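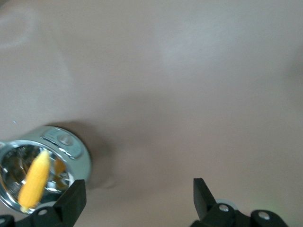 Wrist camera view: corn in the pot, gripper open.

Research Notes | Manipulation

Shiny pots have been the bane of our kitchen project since the start, so it's a real pleasure to share this one! Baoshan Xiao and Isla Bright have finished the first full round of tests on Akanetti, their method for teaching a two-armed robot to handle food around polished metal, and the numbers are lovely.

The trouble with steel is that it shows you everything twice. An ear of corn lying against a curved chrome wall throws back a second yellow blob, and our old policy would happily reach for the blob. Akanetti compares what the wrist camera sees with the view from the fixed camera over several moments of the approach, and learns to distrust anything that slides around as the hand moves. A real cob stays put - a reflection wanders.

Baoshan trained it on 2,408 demonstrations, all driven by hand (thank you, Teófilo Castaño, for your patience and your shoulders). Then came 300 test runs with the pots shuffled between each one. Wrong reaches toward a reflection happened in just 3 of them. I had to read that line of the log again.
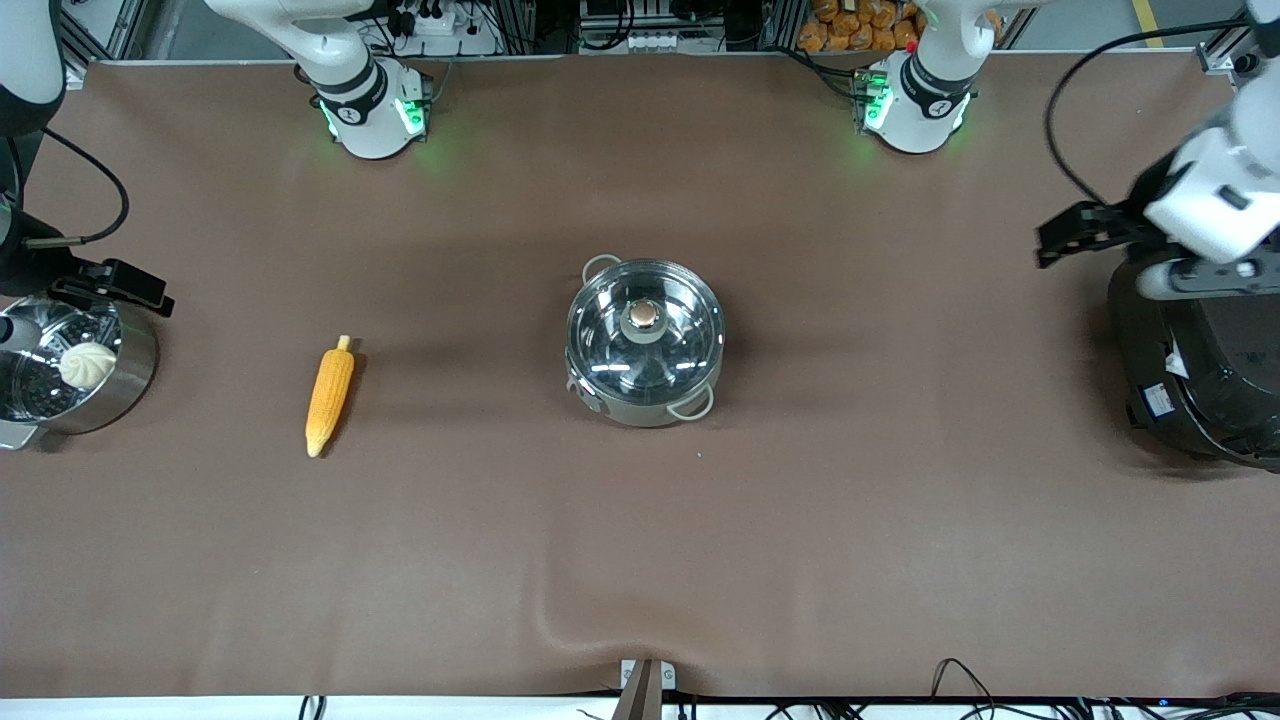

Both arms at the table with the steamer, the corn, the lidded pot and the black cooker.

Glass lids are next on the list, and they are harder, as the ceiling lights leave bright curves right across them. Isla already has a few ideas about using both wrist cameras together. She'll show early results at the June open lab, and Savvas Politis is putting together the write-up on the training setup for anyone who wants to try it on their own arms.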